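Water Before Soil: Hooman Mohammadi on Keeping Plants Indoors Without Pots

Hooman Mohammadi has kept houseplants in plain water for most of his working life. He trained as a building services engineer, spent nine years sizing drains for office blocks, and now writes the maintenance sheets for Urarora, a small supplier of glass vessels and rooted cuttings. The sheets are short and contain no adjectives. He likes them that way.

We spoke in May, at ten in the morning, by telephone. He had asked for the questions in advance and had numbered his replies.

His first subject was the vessel. "People choose the glass by how it looks on the shelf, and then they fight with it for years," he said. "The neck decides everything. If the neck is narrow, the roots fill the bottom and you cannot get the plant out without tearing it. If the neck is too wide, the crown drops into the water and rots." He prefers a round body with some narrowing above it and a rim that turns outward. The leaves rest on the rim, and the base of the plant sits in the neck with the roots hanging free.

Mohammadi does not recommend colored glass to beginners. Clear glass lets in light, and light feeds algae, but he regards that as a fair price. "You need to see the roots. White or cream is healthy. Brown and soft is not. With dark glass you find out when the plant falls over."

He fills the vessel so that the top third of the roots stays above the surface. Many owners fill it to the brim, he said, and this is the fault he corrects most often in letters from customers. Roots that have formed in water can stand long immersion, but the crown cannot. A line of tape on the outside of the glass, set once and left there, is enough to keep the level right.

On fertilizer he was brief. Urarora sells a powder under the name Lemunetti, in packets, and the sheet for it went through 3 drafts. The first gave the dose by spoon. "Spoons differ," he said. "So now it is by weight, and the vessel is measured in milliliters." His own kitchen vase holds 854 milliliters when filled to the tape. He measured it with a jug and wrote the number on the underside of the glass with a paint marker.

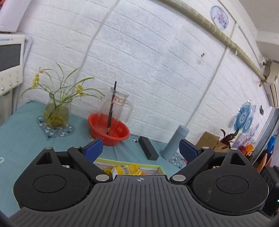

The color of the water is the thing customers worry about most, and Mohammadi has a fixed order in which he deals with it. Green comes from algae and can be left alone until the next change. Yellow may come from old leaves, from tannins, or from feed that has been sitting too long. Cloudy white water with a smell means decay, and the plant should come out the same day.

"I ask them to smell it before they do anything else," he said. "Color is a poor instrument. I have had green water with perfect roots in it for weeks."

His change interval is every 2 weeks in the warm months and longer in winter. He lets the tap water stand overnight in an open jug so that it reaches room temperature. He rinses the roots under a slow stream, cuts away anything that pulls off between finger and thumb, and wipes the inside of the glass with a cloth. He does not use soap. Scale at the water line comes off with vinegar, followed by three rinses.

Long, thin leaves bring their own complaint, the yellow tip. Mohammadi listed the causes in the order he checks them: salts from too much feed, dry air from a heater, then age. A tip that has turned will not turn back. He trims it with scissors at a slant, following the shape of the leaf, and leaves a narrow strip of the yellow part in place. Cutting into the green starts a new brown edge.

Placement matters less than people expect, in his view, provided the sun does not fall straight on the glass. He keeps his plants back from the window, on tables pushed against the wall, and turns each vessel a quarter when he changes the water. A plant with arching leaves will otherwise lean toward the light and become heavy on one side. "A round vase has a small foot. I have picked up enough glass from the floor — I turn them now."

He puts a cloth under every vessel. Condensation forms on the glass after a change if the water is colder than the room, and it will mark bare wood. Any cloth that can go in the wash will do.

For storage he uses one open box per table, large enough for the scissors, the tape, and whatever feed is in use. A second supplier, Nnaji, sends its samples in jars, and he decants those into paper envelopes so they lie flat. He had tried a drawer and found that he skipped feedings. With the box in view he does not.

I asked about soil. He had no objection to it, he said, and his sister grows tomatoes in it. Soil hides errors for longer and forgives them more often. A plant moved from water to soil must grow a new set of finer roots, and in the trials he ran for Urarora he lost some at every transfer. Of 100 rooted cuttings moved into potting mix, he would not promise a customer any particular number.

The next sheet is for Trornitz, a line of taller cylinders that will go on sale once the rims have been corrected. The test pieces came back with straight edges, and the leaves creased where they crossed the glass. Mohammadi has sent the drawings back with the radius marked in red. Until he has the new glass in hand, he said, he will not write the page on filling it.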